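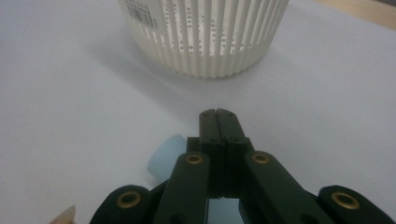 Chapter 4
Linkages and the Two-Finger Gripper

A linkage is a set of stiff parts joined at pivots so that a motion put in at one place comes out somewhere else in a changed form. Scissors are a linkage. So is the folding arm of a desk lamp. In this chapter your team will design and build a hand-held gripper with two fingers driven by four arms, two inner and two outer, and every one of those arms turns on a round pivot. On the dark green gripper the pivots are fitted with brass eyelets, and the fingers are closed, with the blunt tips pressed together along a straight seam. That closed position is where all the measurements in this chapter begin. You will set it first and work outward from it.

You met single levers in Chapter 2 and gear pairs in Chapter 3. Keep your notes from both. The worksheet for Section 4.3 asks for the lever ratio you found with the balance beam, and teams that lost it will need to run that activity again.

What you will learn

By the end of the chapter you should be able to name the parts of a four-arm gripper, sketch the path of a fingertip as the gripper opens, choose a pivot position for a given opening width, and find out where friction is being lost or added in a joint. You should also be able to write a pick-and-place test that another team can repeat without asking you any questions.

Words to know

Pivot: a point that a part turns around.
Link: a stiff part with a pivot at each end.
Ground link: the link that stays still while the others move. In a hand-held gripper this is the body you hold.
Backlash: loose motion in a joint before the load starts to move.
Stroke: the distance a fingertip travels from fully closed to fully open.

4.1 The problem at Greston

The gripper unit was first taught in the robotics club at Greston, where Lempi Nieminen ran two after-school groups. Her students had been building wheeled robots for a competition and were good at driving them. They were much less good at picking things up. In the March round the robots reached the objects quickly and then pushed them around the table until time ran out.

Nieminen took the wheels away. For the next ten weeks the club worked only on hand-held grippers, with a student's arm doing the job of the robot's arm. The students could feel a joint bind or slip, and they could change the angle of approach in a second without rewriting any code. Motors came back at the end of the unit - you will add yours in Chapter 6.

One of the first teams, Ayanda Hlongwane and Myroslav Kravchuk, kept a build log that we quote in several places. Their first entry reads:

"Gripper 1. Opens fine. Closes fine. Will not hold anything. Tips meet at the bottom and there is a gap at the top. Myroslav says sand the tips. I say the arms are not the same length. Measured them. They are not the same length."

Both students were partly right. The arms had been drilled by hand and the holes had wandered. Sanding the tips made them meet in the closed position, but as soon as the fingers opened around a block the gap came back. The team drilled a new set of arms clamped together in one stack, so that the matching holes had to line up, and the fault went away.

4.2 How the fingers move

Look at one finger only. It is carried by two arms, an inner one and an outer one. Each arm has one end on the body and the other end on the finger. If the two arms are the same length, and the distance between their pivots is the same on the body as it is on the finger, the four pivots make a parallelogram. The finger then swings outward along an arc but does not tilt. Its inside face stays parallel to the face of the other finger at every opening.

Now suppose one arm is shorter. The finger tilts as it swings. Sometimes you want this. A finger that tips inward can get under the edge of a bowl or hook the rim of a basket. For most blocks and cylinders you want the faces parallel, and the rest of this section assumes you have built it that way.

There is a second effect that catches many teams out. A fingertip on a parallelogram does not move in a straight line. It follows an arc, so the tips draw back toward your hand a little as they open and reach forward as they close. If you place the open tips level with the middle of a block and squeeze, you may touch it farther along than you planned. Watch for this in Activity 4A and mark it on your sketch.

Activity 4A: Tracing the stroke

You need the cardboard gripper from your Rekomik kit, four paper fasteners, a sharp pencil, tape, and a sheet of plain paper.

Tape the body of the gripper to the paper so that it cannot slide. Close the fingers and mark the position of each tip. Open them slightly and mark again. Keep going until the arms reach their stops, then join the marks with a smooth curve. Label the closed end C and the open end O.

Measure straight across between the two O marks. This is your opening width. If it is less than 47 millimeters, move the outer pivots one hole toward the body and trace again in a different color. Do not erase the first curve. You will compare the two in Section 4.4.

Check your sketch

Does each curve have the same shape on the left and the right? If one side is flatter, look for a fastener that is too tight or a hole that has torn. Vira Holovko, who tested this activity with a class at Malwood, suggests turning the paper over and holding it up to a window, folded down the middle, so that the two curves lie on top of each other.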